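The Missing Fingertip

By Leen Yammine
May 2020

I have now read the Fliltari incident summary four times, and I still can't find the sentence where anybody says the machine was wrong.

For those who missed it, Fliltari is the laundry-folding system that Tasside put into a handful of assisted living buildings last December. It is an arm on a rolling base with two-fingered grippers, and it learned to fold by copying people who folded clothes with grippers of the same kind held in their hands. The building in Govthorpe had two of them. One night shift, one of these machines picked up a resident's cardigan while the resident's arm was still in the sleeve. She had dozed off on top of the covers with the thing half on. The arm closed, lifted, and pulled for nine seconds before an aide got to the stop button. The woman had bruising from wrist to elbow. She is fine now, I'm told, and she has asked for her laundry to be done by hand.

The summary calls this a "garment misclassification event." Read that again and ask yourself which part of it has a person in it.

Tasside's explanation goes like this. The gripper had lost the soft pad from one fingertip. Without the pad, the bare tip slid on knit fabric, so the software did what it does when cloth slips, which was to squeeze harder and try again. The pad is a wear part. The building was supposed to check it at the start of every shift. The log shows a gap in the checks. Therefore the building has been sent a laminated card with a checklist on it, and the matter is closed.

I don't doubt that the pad was gone. I spent eleven years repairing commercial washers and dryers before I started writing about this stuff, and I can tell you that rubber and plastic parts that touch fabric all day come off. They come off in the lint, they come off in the drum, and they turn up in somebody's pocket. Any design that is only safe while a small stuck-on part stays stuck on is a design that will be unsafe on some ordinary evening. You plan for that evening. Dryer makers worked this out long before I came along, and they put a switch in the door.

What bothers me is the step after the slip. A gripper that meets more resistance than it expected has a choice between stopping and pulling. Somebody chose pulling. That choice was not made in Govthorpe, and a checklist on a laminated card will not touch it.

I wanted to see how the folding gets taught, so I asked around and was eventually allowed to look through material from the demonstration sessions. These are done in real homes, on real beds, which I will grant is better than doing it on a clean white table in a lab.

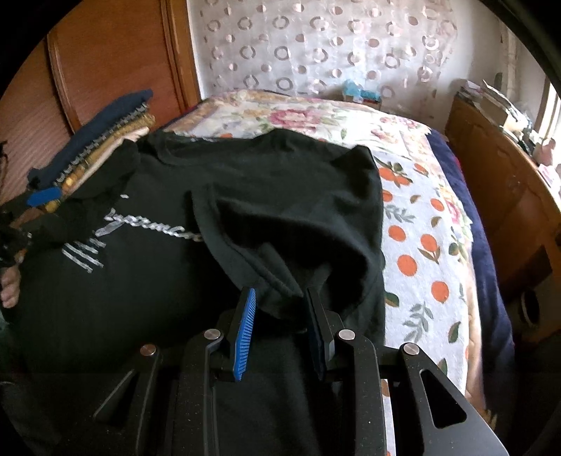

The hand-held gripper over a black garment during a folding demonstration. One fingertip has a ribbed blue pad.

Look at what the tool has to deal with. Black cloth, bunched up in the middle, with a fold so deep that its inside is nearly black too. I couldn't tell you what is in there, and I'm a person with fifty years of experience of clothes. On the left there are fingertips right beside the fabric, and they look perfectly safe, though the frame cuts them off and I can't say whose they are. The person doing the demonstration knows where every hand in the room is. The person also knows that a bed is a place where people lie down. None of that gets recorded. What gets recorded is where the jaws went and when they closed.

So the machine learns from thousands of folds in which the cloth was never worn. Tasside is proud of the number, by the way. Its sales sheet says 2,000 hours of home folding, in large type. I asked how many of those hours included a garment with somebody in it, even as a test, even with a dummy arm. The answer, when I got one, was that this was "outside the intended use." Well, yes. A hand in a garbage disposal is outside the intended use.

I put the question to a man named Bhatt, who used to run maintenance for a hotel group and now inspects this kind of equipment for insurers. He was more forgiving than I am. He pointed out that the pull force on the Fliltari is lower than what an impatient parent uses to get a coat off a toddler, and that five other buildings have run the same machine without a complaint. He also said he would not let it into a bedroom. I asked him how both things could be true and he shrugged and said the laundry room is fine, there's a door on it.

That door is my whole argument, really. The machine was sold for laundry rooms. Then the buildings found that wheeling it down the hall saved the aides a trip with the baskets, and Tasside's own newsletter ran a cheerful item about it. After the accident the company remembered that bedrooms had never been approved. I have the newsletter. It has a picture of the arm next to a made bed.

I expect letters telling me that aides hurt residents too, by accident, when they're tired and there are too few of them. They do. My mother had a bruise like that once. The aide who did it cried, wrote it up before the end of her shift, and used the words "I pulled too hard." The supervisor moved two people onto nights. I have been waiting for anyone at Tasside to write a sentence that plain.

Here is what I would ask for before one of these goes back down a hallway. The gripper should refuse to close if a pad is missing — it can check that by pressing its own fingers together before each load, and it takes no time. A slip should end in an open hand and a beep. The record of what happened should go to the family on the same day it goes to the manufacturer. And the demonstrations should include sleeves with something in them, many sleeves, until the thing has learned to let go.

Tasside says a software update is coming and that it will "improve grasp confidence on knitwear." I wrote back to ask whether improving confidence meant the arm would now pull more often or less often. They have my number.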